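Two-arm teleop demos: hold one object while the other arm moves, or alternate?

Damby Help > Teaching by demonstration > Two-arm setups

Posted by Delyth Wynne, June 24, 2026

I am recording demonstrations for a desk-tidying task on a two-arm setup. I drive both arms by remote control from a pair of hand-held leaders, one per arm. The software is Joo, default settings, gripper command and joint positions logged together. The policy trains on the head view plus both wrist views.

The task itself is short. Small stationery items are on the table and have to end up sorted. My trouble is with the stretches where both grippers are loaded at the same time. The left one has the black cup by its rim, the right one has the clear ring, and I have to decide which hand waits. When I try to move both, my hands drift toward each other and the approach speed is different in every episode. When I freeze one hand, it isn't really frozen. My leader arm sags by a few millimeters and the follower copies it.

I have 27 episodes so far. The training loss looks fine. On the robot, the policy reaches the two-object state and then hovers, with small corrections on both sides and no commitment to either. 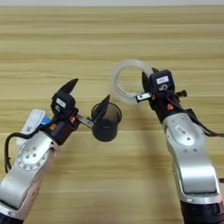 Ravinder Hiebert
Hovering after a clean reach usually means your demonstrations disagree at that point. Half of them probably say "left goes first" and half say "right goes first," and the policy settles on a mean of the two. Before changing any settings, replay your episodes and write down which arm moves first after both grippers have closed. If the list is mixed, you have found it.

Then pick one order and keep to it:

Close left. Lift. Stop.
Close right. Lift. Stop.
Set down right. Open. Retreat.
Set down left. Open. Retreat.

The stops matter less than people think, so keep them short. A long pause in a demonstration teaches the robot to pause, and with no memory in the policy it has no way of telling when the pause is over. I trim any idle stretch longer than 12 frames before training.

On the sag: use the hold button on the leader if your build has one. It latches the last commanded pose for that arm and ignores the leader until you release it. On release, bring the leader back close to the latched pose first, or the follower will jump. If your build has no hold button, a counterweight or an elastic cord on the leader elbow takes out most of it. I used a cord for a year. It is ugly and it works.

I would also ask whether you need both grippers loaded at all. For sorting, one arm can finish before the other starts. You give up some cycle time and get much cleaner data. Keep the two-object state for tasks that require it, such as putting one part into another.

Miltwood
I agree with fixing the order. I would add the start layout, which people tend to vary in the wrong way. If every episode begins with the items in the same row and the same spacing, the policy can learn joint positions and more or less ignore the cameras. If you shuffle everything from the first day, you need far more episodes than you have.

What I do is keep the left-to-right order fixed for the first batch and shift each item by up to 4 cm. Once that runs, I swap two neighbors and record a second batch. Items that touch each other should get episodes of their own, as the finger has to come in from the free side and the wrist angle changes.

Clear items are a separate problem. Tape and clear plastic pick up the color of the table, and the wrist view gets worse when the finger covers part of the item. Approach a roll the same way every time. I go for the near wall with one finger in the hole and one outside. Other people pinch across the full width, and that is fine too if the gripper opens far enough. Mixing the two is what hurts. 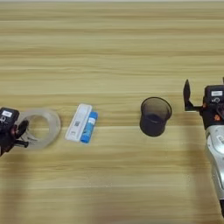

Tape roll, white box, glue stick and mesh cup in a row between the two grippers.

Also, park the arm that isn't working. Choose one pose for it, well clear of the items, and return to it at the end of each pick. If the idle gripper ends up somewhere different each time, that becomes one more thing the policy tries to explain.

Delyth Wynne
I went through the replays. Left first in most of them, right first in the rest, and in 2 both arms start together. I will discard the mixed ones and record again in the fixed order. My build has no hold button, so it will be the cord.

Ravinder Hiebert
Keep the discarded ones in a separate folder. If you move to a policy with history in July or later, they may be usable.

Eddale
same problem here, I just recorded more episodes and it went away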